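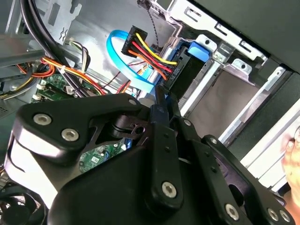 Inside an open desktop computer case, with a little of the green circuit board showing.

Keeping Family Papers: notes for the second evening

Welcome back, everyone, and thank you for bringing in so many lovely boxes (Milagros, your grandmother's recipe cards were a treat!). Last time we talked about sorting. Tonight is about deciding what to keep, and how to write down what you know before you forget it.

Start with one box, and only one. Put letters with letters and receipts with receipts, but leave anything tied in a bundle exactly as it was tied, as somebody may have had a reason.

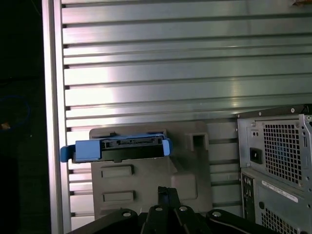 Page last changed: April 23, 2018

Use a soft pencil for any writing on the back of a photograph, and press lightly. Names first, then the place, then the year if you have it. "Auntie at Stovow" will mean very little to your grandchildren, I'm afraid, so do put her surname in.

Rory Halliday sorted 486 letters this way over one winter, and he tells me the envelopes were the most useful part, with their postmarks
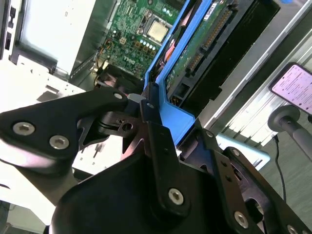
and the old addresses, which let him follow the family from house to house. Keep each envelope with its letter, please, even the torn ones.

For next time, choose 3 items and write a few lines on each. Elisa Russo has kindly offered to read hers out first,
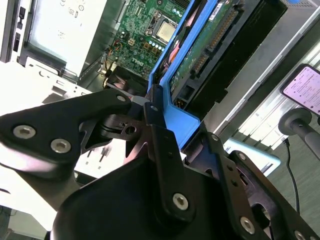
so do come with questions for her, and bring a cushion if you found the chairs as hard as I did.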